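3.2 How match-fixing beliefs are built in fan forums

The second part of the study looks at what people treat as proof. We collected 407 opening posts from the sports boards of two discussion sites, Zerkana and Jomier, and kept every post that claimed a game or tournament had been arranged in advance. Posts that only complained about a bad call were left out. A post had to say that someone had planned the result.

Each post was read by two coders. The first coder had taken part in the pilot and knew the boards well. The second had not seen them before. They worked from the coding sheet in Nambiar, which we changed in one place: "signs and gestures" was split from "numbers," as the pilot showed that writers who use one often make no use of the other. Where the coders disagreed they talked the post through, and where they still disagreed it was coded as mixed.

Numbers were the most common kind of evidence, found in 168 posts. Writers added up shirt numbers, kickoff times, the minute of a goal, or the letters in a team's name. Few of them explained why they chose one sum over another. In several threads a second user got a different total from the same match and was thanked for it. Both totals were then repeated further down the page as if they supported each other.

Hand signs came next. A player covering one eye, touching his chin or pointing at the sky could be read as a message to people in the know. Most of these gestures are ordinary in the sport — players copy each other, and some repeat the same celebration for years — but this was hardly ever raised. When it was, the usual answer was that a common gesture is a good place to hide something.

A third group of posts worked backward from the list of winners. The writer started with who was left in the competition and looked for what those teams had in common. This could be a color on the flag, a sponsor, or a past host city. Ilango Salian has called this "reading the bracket from the end," and we use his phrase in the rest of the section. It is hard to argue with from inside a thread, as any set of four teams will share something.

We also coded the mood of the opening post. We had expected anger to lead. Sadness was more frequent, and many writers said they had loved the sport as children and no longer enjoyed it. Some kept watching anyway, and a few of these gave their reason as wanting to catch the next sign. Anger was directed mainly at other fans, who were described as asleep or paid.

3.3 Interviews

To follow up on the posts we spoke with 20 regular users of the boards. Each interview lasted 40 minutes and was held by voice call in the evening. People were asked to bring up one thread they had written in and to go through it with us from the top. We did not tell them whether we thought they were right, and when asked we said the study was about how the threads work.

Most could name the first claim that caught their attention, and in most cases it was not about sport. They had met a story about music or film first and carried the method over. Two had come from the Gineck board, a small site on symbols in advertising that closed in September, and they still used its list of terms.
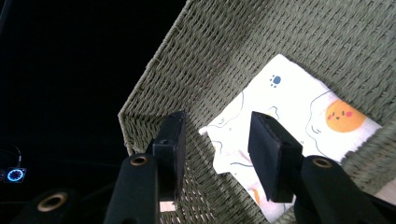

Figure 4

Do people who post these claims believe all of them?

Most of those we interviewed held one or two claims firmly and treated the rest as possible. They would reply warmly to a post they doubted, as they saw it as part of the same search, and they kept their objections for private messages.

This has a plain effect on what a reader sees. Doubt is present in the group but does not show up on the page, so a new visitor meets a long line of agreement. The post counts in section 3.2 should be read with that in mind. They measure what was written in public, and the interviews suggest that public support for a given claim runs ahead of private belief in it. We return to this gap in section 4, where we compare threads started during a tournament with threads started after the final.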